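Can a small arm tidy your table yet? How to test it in one evening

Short version: sort of. Long version below, with the steps I use. Typed this up fast between runs so excuse the mess.

I get asked a lot if a desktop arm can do chores now. Pick up the kids' blocks, clear the desk, bin the screws at the end of a shift. People see the clips and want a yes. So do a test. Same test every time, write the numbers down, then decide. Mine is called the Likstead run after the workshop where we first did it, and Osvaldo Guerra still has the original score sheet taped up in there.

What you need

One small arm, hobby servos are fine. A gripper. A camera mounted on the arm, looking down at the work. A few colored cubes. An open box to put them in. Table with nothing wobbly on it. Notebook. Don't skip the notebook.

Step 1. Set up the table

Clamp or screw the base down. Tape works for a bit, then it doesn't. Cubes in a row with a finger's width between them for the first session. Close them up later once it stops knocking neighbors over.

Box within easy reach. Not max reach! At full stretch the small servos sag and you'll be chasing a problem that's really just gravity.

Route the camera cable with slack. Lift the arm by hand through its whole travel, power off, and watch the cable. If it pulls tight anywhere fix it now.

Step 2. Light

Turn on whatever light you'll use and leave it. Close the blinds. I lost most of a November afternoon to sun moving over the table, the arm kept missing to the same side and I kept retuning the wrong thing.

Step 3. Home and zero

Power up, send it home, check it goes home. Do this before every session. A servo that slipped one tooth will look exactly like bad vision.

Then touch the gripper to the tabletop at the near end and the far end of the row and write down both heights. If they differ by more than a few millimeters, shim the base.

Step 4. One cube, by hand control

Drive it yourself first. Pick, lift, carry, drop. If you can't do it with the controls the software won't either. You'll learn things fast. Like how a pointy gripper wants to come straight down, and how coming in at a slant shoves the cube away.

Step 5. One cube, automatic

Ten tries feels like plenty, it isn't. Do 51. Odd number, comes from how many rows fit on Osvaldo's sheet, and I've kept it so I can compare. Score each one:

2 = cube in box, no help
1 = got it eventualy, or dropped and recovered
0 = you had to touch something

Touching anything is a zero. Nudging the cube "just a bit" is a zero. Be strict or the whole thing is useless.

Step 6. Full row

Now all the cubes, one after another, no resets in between. This is where a chore starts to look like a chore. Errors stack up. It clips cube two while grabbing cube one, and now cube two is rotated and the grip is bad.

Start at the end with the most room around it. Keep the box edge away from the last cube if you can, the gripper likes to catch the rim.
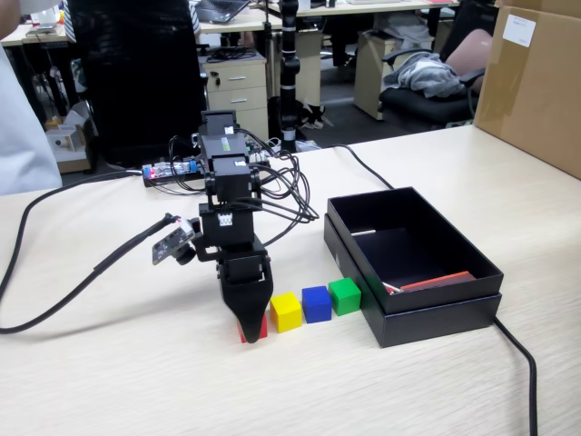 Common failures, and what fixed them for me:

Presses down too hard on the cube. Raise your pick height a hair. Servos will hum and get warm if they're pushing on something that can't move, and they don't last long like that.

Closes on air. Camera offset is wrong. Redo it with the arm at pick height, not at home.

Grabs fine, drops halfway. Slow down the lift. Stick some thin rubber on the fingers.

Random freeze. Power supply, almost every time. Then a loose plug. Check the plugs up near the top joints first, they get the most wiggle.

Step 7. Make it ugly

Push the cubes out of the row. Turn a few. Put one against the box. Toss in something that isn't a cube, a sock or a pen. Real tables look like this and its the only part that tells you anything about housework.

So, can they?

My log over the last two arms is at 2771 tries. Neat row, good light, decent score, I'd trust it to run while I make coffee in the next room. Messy table, the score falls off a cliff. Socks, forget it. A shop floor bin job with the same part in the same place, yes, today, and the Skimasdale guys have been doing that for a while with a bigger arm. Clearing a kitchen table after breakfast, no.

It's also slow. Slowest full row I timed was 11 minutes. A kid does it faster, under protest.

If you run this send me your sheet, with the zeros left in please. Lytvynenko gripper users especialy, I've only got one set of numbers for that one and they look too good.

Next page: swapping the fingers.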